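# A morning at the Ukden open day, mostly spent under a table

Ukden opens its workshop to visitors once a year, in December, when it is too close to the holidays to start a job and too far off to go home. I went up on the early bus with a sandwich and a notebook, meaning to see everything, and saw one cell.

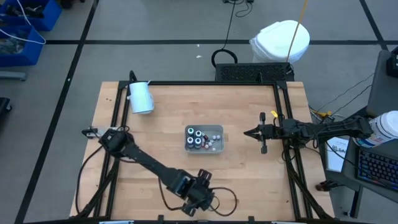
Melquiades Pacheco wanted to know, before I had even got my coat off, whether I was one of the people who come to be impressed or one of the people who come to ask what it costs to keep going. He told me the second sort get the better tour. I said I was the second sort, which was half true, and he took me straight to the two-armed table and left me with Lalit Chauhan, who had a hex key behind his ear like a carpenter's pencil.

The cell is called Ngata, for reasons that changed depending on whom I asked. It is a wooden-topped table with a black aluminium frame around it, and both arms hang off the frame, one from the front and one from the right. This matters more than anything else about it, according to Lalit. In its first version the arms were screwed into the wood. Wood moves. It moves with the heating and it moves with the weather, and it moved, on one occasion, with Murray Fehr sitting on it to eat his lunch. After each of these events the arms would reach with great confidence for a spot slightly to one side of the thing they wanted.

Now the arms hold on to metal and the tabletop can do what it likes within reason. The frame gets checked every Monday before anyone switches on. Lalit does it with a torque wrench and a paper list, and the list has a column for "felt wrong", where he is allowed to write a single word. I read back a few weeks. The words included "soggy", "fine", "fine", "crunchy" and "Murray".

The morning's task was sorting out a small see-through grey bin: bottles with white caps, and a helping of little white round pieces that I was warned not to call beads. Bottles are easy. They stand up and they have shoulders. The little pieces are where the trouble lives, and most of the upkeep on this cell comes down to two slim fingers on the end of each arm and how well they still meet.

I was given a long and rather tender lecture on this. The fingers have to close parallel. If one side wears, they close like a badly hung gate, and a bottle will forgive that but a small round thing shoots out sideways. The log had 259 grips marked against the current set of finger pads, and Lalit reckoned they would go until they didn't. The test is a strip of till receipt. You close the fingers on it and pull. If it drags the same top and bottom, you carry on. If it slides out at one end, you change the pads, which takes 18 minutes if the screws behave and a whole afternoon if one drops on the floor.

The floor, I should say, is grey, and the screws are also grey. Ewan Kingi has proposed a pink floor. It has been noted.

Cables came next. I had assumed that the clever parts of a robot arm were what broke, and everyone in the room was very kind about it. Cables break. An arm bends in the same places all day, and whatever runs along it bends too, and sooner or later a wire gives up inside its jacket where you can't see. The front arm's cable comes off the base in a big lazy loop, and I had taken that for untidiness. Lalit looked pained. The loop is measured: too short and it tugs when the arm reaches for the far corner, too long and it lies on the table and gets picked up. He has a length of string with a knot in it for checking, and he keeps the string in his shirt pocket and would not let me hold it.

A wire fault looks like a haunting, apparently. The arm works in the morning and sulks at three. It works while you watch. They lost nine days to one of these in the autumn, swapping one part after another, until Paora Wihongi ran the arm very slowly with one hand resting on the cable and felt the twitch. New cable, forty minutes, done. Paora told me this without any pride at all and then told me again after lunch.

I asked for the start-up routine, as I like a routine, and was allowed to copy it out:

- Look over the frame bolts. Touch them, don't just look.
- Power off, move each arm by hand through its full reach. Listen.
- Check the loops.
- Receipt test on both sets of fingers.
- Power on, send both arms to their parked position, and stand back while they do it.
- Clear the table of anything you would mind losing.

The last line has been underlined by a second pen. There was a white mug lying on its side towards the back of the table while we talked, and the talk went on quite comfortably around it.

What I hadn't thought about before is the order of things when there are two arms sharing one table. Either one alone can be set up in an hour. Put both in and each has to know where the other one is, or at any rate where it isn't. Ngata's answer is a strip down the middle where only one arm may be at a time, agreed in software they call Ostari. The bin sits in the strip. So the arms take turns like two people at a narrow sink, and for the first month they took turns so politely that neither went in. Ewan fixed that by giving the right-hand arm priority. He would like it known that he picked it by tossing a coin, and that the left-hand arm has since needed more repairs, and that he sees no connection.

I did ask what it all costs to keep going, having promised. Pads, cables, bolts and Lalit. The first three are cheap.

Over tea I heard a good deal about Kidis, the next cell along, which has one arm and a cover and is said to be almost no bother. I was offered a look at it. It was ten to four and the bus goes at four, and Murray had just found one of the missing screws in the sole of his shoe, so I stayed for that and ran.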